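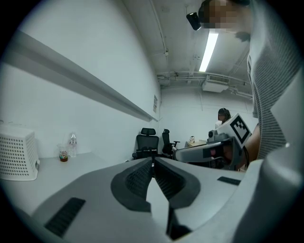
Manipulation Project: Notes for Week 2
Handout to go with the lecture and the lab block

Okay, so last week was mostly me talking and you lot looking for a power point that worked. This week you get your hands on the grippers, and I want everyone to leave the lab having recorded something, even if it's terrible. Mine was terrible the first time too (I recorded a whole run with my thumb over the lens and was very pleased with myself until I played it back).

Project teams are the same as before: Zidavar, Besnard, Cillwood and Brerutari. If you've swapped teams, tell me before the lab and fix it on the sign-up sheet as well, please, or your files end up in the wrong folder and I have to go digging.

Where we're up to

We want a policy that can do a simple tabletop job: pick up a light object and put it in a basket. To learn that, it needs examples, and you're the ones making them. You hold the gripper, do the job by hand, and the camera sees what the gripper sees. There's no arm involved yet. The arm comes in after the break and I know some of you are itching for it, but please be patient with me!

The target for the whole class is 1,000 good demonstrations. That sounds like heaps. It goes faster than you'd think once a team finds its rhythm, and each one is only a short pick and place.

Things from the lecture worth writing down

Wide lenses bend straight lines. The edge of a bench will look curved in your footage, and that's fine, leave it alone. We correct for it later using the calibration you did in the first lab. What matters to you is that things near the rim of the picture look squashed and are harder for the model to use, so try to keep your target object towards the middle as you close in on it.

The marker (the black and white square pattern) gives us position. If a camera can see the marker, we can work out where it is and which way it's facing. If your sleeve is over it, we can't. A quick glimpse now and then is no good, we want it in view for as much of the run as you can manage. Watch the glare off the ceiling lights as well, a shiny marker can wash right out.

Clear plastic is hard. Cups and water bottles are lovely to pick up and awful to see, especially against a white table. I've left them on the object list on purpose. Have a think about why a depth estimate might go funny on a clear bottle, and bring your answer to the tutorial. A couple of sentences will do.

In the lab

Work in pairs. Stand close enough to talk, but give each other elbow room, as two people reaching for the same cup makes for a strange demonstration. Check your battery and your storage before you start.

Move slower than feels natural. Slower again. Fast wrist flicks blur, and then we lose tracking and the run gets binned.

Start every run with the fingers open and finish with them open. If you drop the object, don't pause and laugh and pick it up, just stop and start a new run. Keep the failed one, mind you, and put "fail" in the name. We'll use those in week 4 when we talk about recovery.

Shift the basket between runs. Turn it, tip it on its side, push it down the other end of the table. If it sits in the same spot all afternoon the policy will learn that spot and nothing else. Team Brerutari, I'm looking at your pilot data here.

What's due

Each pair hands in 2 clean runs and one short paragraph on what went wrong most often. Upload both to your team folder by 26th February. Please don't email me video, my inbox can't take it.

Reading for next time is the chapter on camera models, first half only. Skip the derivation if it's making you miserable, we'll do it together on the whiteboard with plenty of colours.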